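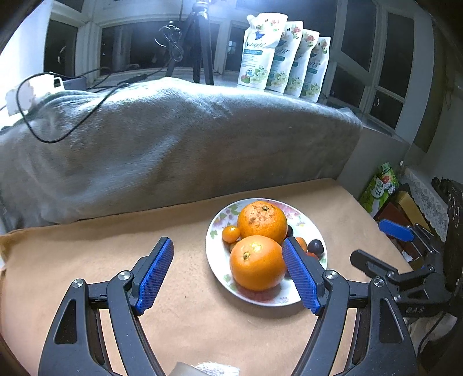 Home Projects Gallery Notes Contact

Fruit plate gallery

Hi and welcome back! I've been heads down on Binlow, my little grasp planner, and since most of what it does happens in log files and config folders, I figured it was time the gallery caught up. Binlow takes a video from a hand-held gripper, works out where the fingers went, and turns that into something a real arm can follow. Fruit is my favorite thing to test it on. Oranges are big and forgiving, and plums slide away from you the second your grip is a bit off.

The plate

Two big oranges, small orange fruit tucked in beside them, dark plums over on the right. A pile like this is murder on segmentation. The old model loved to merge two oranges into one enormous blob with a very confident center, and then the planner would aim straight for the gap between them. I retrained on 773 labeled views and it got a lot better, though a small fruit peeking out from behind a finger pad still gets dropped more than I'd like.

The blue pads

That fine diamond pattern is great for the tracker (so many corners!) and I fit each pad as its own little patch. The catch is when a pad sits right up against the fruit, like the right one does. Part of the outline goes missing, and the fit used to jump sideways. Now I carry the last good pose forward for up to 6 frames before giving up.

Night window

Dark panes behind, a bright light up on the tripod. My localization code used to treat reflections as real landmarks, and the path came out looking like a plate of noodles. Tovero, the mapping library I lean on, lets you mask regions by hand, so I wrote a quick script that masks the glass. Ten lines, best evening I've spent on this project.

What's running under it

Fesix does the time sync, Geddes is the replay viewer. I replay everything at 200 Hz before any of it gets near a motor – slow, but it has caught 31 bad paths so far, mostly wrist flips. Next up is a nicer cost for crowded plates, so the planner stops shoving the plums to get at an orange. The config files are over on the Notes page if you want to poke around.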